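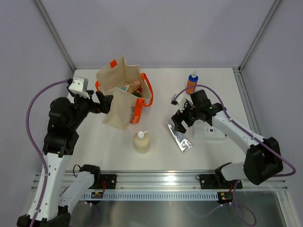

The Orange Handles

Her mother had left the flat tidy, so there was not much to do except decide where things went. The furniture was going to the charity shop in Fitmont. The books had gone already. What remained was the sort of thing people keep under a sink or on the edge of a bath, and she had put off dealing with it until last.

She brought the canvas bag in from the hall cupboard. It was beige with bright orange handles, and her mother had carried it to Ninis for as long as Ninis had been open, first on foot and then on the number 19 bus. The handles had worn better than the rest.

Her brother rang while she was in the bathroom.

"Are you taking all of it?" he asked.

"Only what's worth using."

"You could just throw it out. It's half-used soap."

"Some of it's new."

He said he would come at 4 with the van. She said that was fine and went back to the shelf.

The new things went in first. There were packets her mother had bought on offer and never opened, and she stood these upright at the bottom of the bag, the taller ones at the back. It was how her mother packed. At the till in Ninis she used to hold up the whole queue, turning each packet until it sat flat against the next, and the girl on the till would wait with her hands in her lap. As a child she had hated it. She had stood by the door and pretended to read the notices.

She carried the bag to the kitchen table and lined up what was left.

The pump bottle was a difficulty. It had come from beside the basin, and the pump did not lock. If it went in on its side it would leak over everything by the time they reached the ring road. She found an elastic band in the drawer, wound it under the head of the pump, and did not trust it. She took it off again. In the end she unscrewed the top, put a square of cling film across the neck and screwed the top back down over it. She had not known she knew how to do that. Then she remembered a holiday in a caravan, and her mother doing the same with the shampoo, biting the film to tear it.

The spray was for the bath. It was orange with a blue cap, and her mother had disliked it, she had said so on the phone. It smelled of swimming pools. She had bought it from the hardware shop, Owino, when they were out of the usual one, and had gone on using it so as not to waste the money. It had cost 50 pence less than the other, and that had been mentioned too.

She put the spray to one side, for throwing away. Then she picked it up and put it with the others.

There was a foil pouch with nothing written on the side she could see. She turned it over. Her mother had stuck a strip of paper on it and written "for the big jug, December". The big jug had gone to the charity shop with the furniture – or it was in one of the boxes by the door, which were taped. She pressed the pouch and felt something like powder shift under her thumb. Descaler, perhaps, or something for cleaning glass. December was still a month off. It was 1 November 2020, and the clocks had changed the week before, so the light in the kitchen was already poor.

She cut the tape on the first box and found pans. She cut the tape on the second and found the jug, wrapped in a towel with a burn mark on it. She sat down with it for a bit.

The man from Climer, the letting agents, came up the stairs for the keys earlier than he had said he would. He stayed on the landing in his mask and asked whether she needed longer. She said her brother was on his way and that the keys would go through their door tonight, both sets. He looked past her at the table.

"My mum's got that bag," he said.

"I think everyone's mum has."

He nodded and went down again.

She packed the rest. The pump bottle stood in the corner with a cloth round it and the spray went beside it. She laid the foil pouch flat on top, and after that the clear plastic tub that had held cotton wool, since it weighed nothing. The jug would not fit. She tried it two ways, then wrapped it in its towel and decided to hold it on her knee.

Her brother was late. When he came he carried the boxes down in 2 trips and reached for the bag.

"I've got that one," she said.

"It's heavy."

"It's all standing up. You'll tip it."

He let go of the handles. She took them over her arm, picked up the jug, and went ahead of him down the stairs, keeping close to the wall.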